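Briminton Pie and Slice Night, catch-up minutes
Jan 21, 2022, upstairs at the bowls club, typed up by me (Marilou) from my scribbles
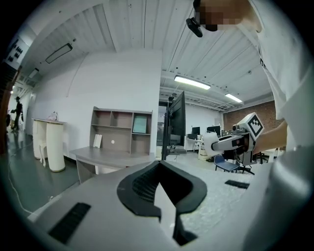
So are we doing party pies or full-size pies this year? Party pies, served in threes with sauce on the side, and full-size ones only if you order ahead.

That took up the first half hour, so I've put it at the top. At the table were me, Analyn Dalisay, Lachlan Pearce and Ratih Entili. Precious Sebastian came in once we were well into the sauce discussion and wants it noted that she'd have voted the other way. Noted, Precious!

Last meeting's minutes: Lachlan had read them, I had skimmed them, and we all agreed they were fine apart from me spelling chilli three different ways. Fixed now.

Pies
Analyn rang the Semple bakery and they can do 2,000 party pies for the July night, delivered frozen in two lots. I thought that sounded like a mountain of pie, but we sold 1,576 last time and ran out before the footy crowd turned up, so fair enough. Split is mostly plain beef, then chicken and leek, then a curried veg one that Ratih swears by. I had one at her place over Christmas and I'm converted (it's the peas, they stay a bit firm). We did not settle on whether to get the steak and pepper. Lachlan says they leak. Analyn says everything leaks if you cook it at the temperature Lachlan cooks it. Left for next time.

Full-size pies are capped at 70 and have to be ordered by the Wednesday before. Precious will put the order sheet up at the newsagent.

Sauce
Long one, this. I grew up on homemade tomato relish and I will go to my grave saying a pie wants relish, but I do accept that kids want the red stuff out of a squeezy bottle. Ratih is happy to make relish if someone else buys the jars. We need some 300 of the little paper cups for it to start with, and Analyn thinks she has a sleeve or two left in her garage. Bottled sauce goes on every table as usual. Lachlan asked about barbecue sauce and there was a bit of a silence, then we said yes to barbecue sauce.

Gravy: no. We tried that once and the carpet still remembers.

Slices
I love this bit. So far we've got lemon slice (me), hedgehog (Precious), caramel slice (Analyn and her sister) and a passionfruit one that Ratih is going to have a practice run at. Precious asked if we could do something without nuts or coconut, as her table had to knock a few people back last time, and I said I'd do a plain chocolate brownie as well and keep it on its own tray with its own tongs. Please label your trays, everyone, including what's in them. I'm looking at myself here too.

Vanilla slice came up again. It's gorgeous and it's a pig of a thing to cut and it can't sit out. We'll ask Semple for a price on theirs instead of making it.

Ovens
The club oven is good for pies on the bottom two shelves and hopeless on the top. Lachlan has offered his Vamura warmer, the tall one with the glass door, and will bring it over the day before with his brother-in-law's ute. It needs its own power point, so the urn has to move to the other bench. I'll bring the long extension lead just in case.

Drinks
Tronasport have said they'll lend us the two big eskies they use for their Saturday games. Ratih to pick up, Ratih to give back, and could we please dry them out properly this time. Soft drink, water, tea and coffee as before. Lachlan wants ginger beer. He can bring ginger beer.

Jobs before next time
Analyn: confirm numbers with Semple, ask about vanilla slice, look in garage for paper cups.
Precious: order sheet, nut-free sign for the brownie tray.
Lachlan: measure the warmer, find out about steak and pepper.
Ratih: relish trial, eskies, passionfruit slice (bring samples!!).
Me: jars, brownie test batch, book the upstairs room again.

Other business
Analyn brought cheese and Vegemite scrolls and they were very good. I've asked for the recipe and she says it's just puff pastry and cheek. We packed up just after nine.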